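Ticket: Lovage soup splits when reheated in the Rallow slow cooker
Opened by: Hanna Urbańczyk
Status: Open
Date: 4/26/22

Hi again! I'm writing up the soup problem properly this time so it doesn't get lost in the recipe comments. I've now made Bogumił Bielecka's old-style lovage and barley soup three times in the Rallow, and each time it looks lovely on the first evening and then goes grainy the next day (little white flecks all over the top, and a thin greenish liquid under them).

What I've tried:

First batch, followed the recipe exactly. Egg yolks and sour cream stirred in at the end, lid on, "keep warm" setting. Split within the hour.

Second batch, I left the cooker off and let the soup sit for 5 minutes before the yolks went in. Much better! Smooth at dinner. I reheated it on low for lunch and it split again.

Third batch, I used a thermometer. The soup was at 70 C when I added the yolks, and I thinned them first with a few ladles of broth. Smooth, and it held up to 60 minutes on warm before I saw any flecks.

Reply from Bogumił Bielecka:
Your third try is close to how I do it. Which sour cream do you use? The low-fat kind always splits on me. Also, take out whatever you want for tomorrow before the yolks go in, and finish that part fresh in a small pan.

Hanna:
Low fat, guilty. I'll get the full-fat one from Pietrzak and keep half the pot plain, yolks and all left out. I'm also cutting the lovage down to 6 leaves, my husband says the last batch tasted like a celery stick that had been to college. I've got the barley soaking already, so I'll do batch four tonight and post what happens with the reheated half. 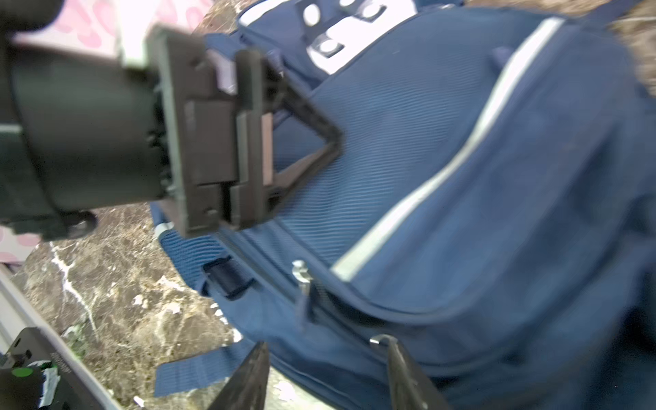
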